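Taking Care of a Light Wooden Table
Household notes by Seraina Moser

A light wooden table shows everything. Coffee, pen, the ring from a wet glass, the gray shadow where people put their elbows. I have lived with such tables for 15 years, first in my parents' kitchen and now in our apartment in Amstead, and I made most of the mistakes already. These notes are for a table used every day, for eating and also for work.
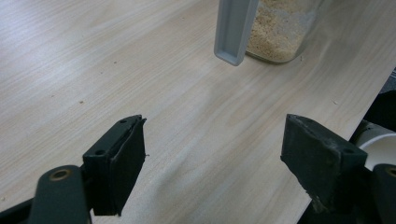
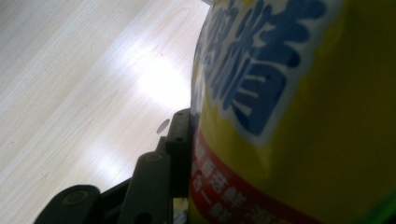
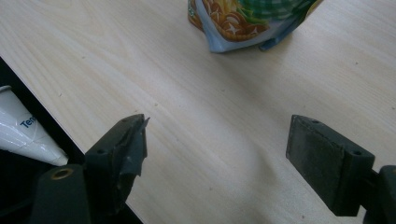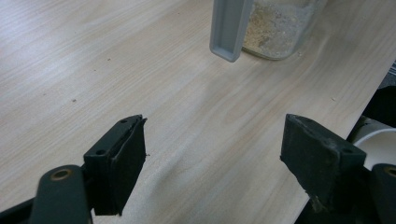 First find out what finish you have

Before you buy any product, you must know what is on the wood. Put one drop of water in a place that is not so visible, for example near a leg, and wait ten minutes. If the drop stays round and you wipe it away with no mark, the table has a lacquer or varnish. If the wood becomes darker under the drop, it is oiled, waxed, or not treated at all. A table with a printed surface also keeps the drop round, and with such a table you can skip everything I write about sanding and oil. You would only sand through the print.

To separate oil from wax, scratch very lightly with a fingernail. Wax leaves a little soft material under the nail. Oil does not.

Daily wiping

A cotton cloth, warm water, and one small drop of dish soap. Squeeze the cloth well, it should be damp and no more. Wipe along the grain, then go over it a second time with a dry cloth. The second cloth is the part which most people leave out, and I did also, for years. Water that stays in the joints makes the boards swell, and in winter, when the heating is on, they shrink again and you get those thin cracks at the ends.

I don't use paper towels. The cheap ones are rough and make a lacquered table dull after some time.

Also please no vinegar. I know it is in every list of tips. On lacquer it probably does nothing bad if you use it once, but on oiled wood it takes the oil out and you will have pale spots. For the sink it is wonderful.

White rings

A white ring means that moisture is inside the finish, it did not reach the wood. This is the good case. Wait one night first, many rings go away alone. If it is still there in the morning, lay a dry cotton dish towel over it and move a warm iron on top, without steam, for a few seconds at a time. Lift and look. Lift and look again. My neighbor Nélida Pereyra puts mayonnaise on the ring and leaves it until the evening, and I must admit that her table looks fine, but I never tried it because of the smell.

Dark rings

A dark ring is more serious. The water went into the wood, often together with metal from a can or a pan. On a lacquered table you cannot solve this from the top, and I would leave it or put a fruit bowl on it. On an oiled table you can sand. Use 180 paper first and then 240, always along the grain, and make the area bigger than the stain so that it fades out softly. Then oil again.

If some black is still there after sanding, a furniture restorer can treat it with oxalic acid. You can buy it yourself too, but it is poisonous and the dust is bad for the lungs — I prefer to pay somebody.

Oiling, step by step

I do this two times a year, and the second time is always in November, before the dry air comes.

1. Clean the table in the evening and let it dry overnight.
2. Sand lightly with 240 paper. Remove the dust with a vacuum cleaner and then with a barely damp cloth.
3. Pour a little oil on a cloth, not on the wood. Rub it in along the grain, one board after the other.
4. Wait 15 minutes. Where the wood drank everything, give a little more.
5. Wipe off all the oil which is still on top. All of it! Oil that stays becomes sticky and then every crumb is glued in.
6. Leave the table alone for a full day, better two. Nothing warm on it for one week.

Very important: the oily cloths can start to burn by themselves. Spread them flat outside to dry, or put them in a metal can with water and close the lid. Never throw them crumpled in the trash.

For a pale table ask for an oil with some white pigment in it, otherwise the wood turns yellow. Linseed oil alone gives a honey color, pretty on oak, but if you bought a light table you probably wanted it light. Try it on the underside first.

Glue, tape and price stickers

Old tape residue comes off with a little cooking oil on a cotton pad. Leave it for five minutes and push with a plastic card, never a knife. Afterwards wash with soapy water, because the oil collects dust. Nail polish remover is not for wood. It melts most lacquers at once, and I have a matte spot the size of a coin to prove it.

Pen and pencil

Pencil goes away with a soft white eraser. For ballpoint I use a little rubbing alcohol on a cotton swab, only on the line, and only after a test at the underside. On shellac do not use alcohol at all. Children's markers mostly leave with soap if you are fast.

Small dents

If something fell on the table and the fibers are pressed but not broken, you can often bring them up again. It works on oiled or raw wood. Put a drop of water in the dent, let it soak in, lay a damp cloth over it and touch with the tip of a hot iron. The steam swells the fibers. Repeat if needed, let it dry until the next day, and sand with 240.

What stands on the table

Felt pads under everything heavy which is moved often. Replace them when they get hard, and look at them sometimes, as a grain of sand in the felt scratches worse than no felt. Plants need a saucer with glaze on the lower side too. Simple clay lets the water through slowly, and you notice it only when you move the pot in spring.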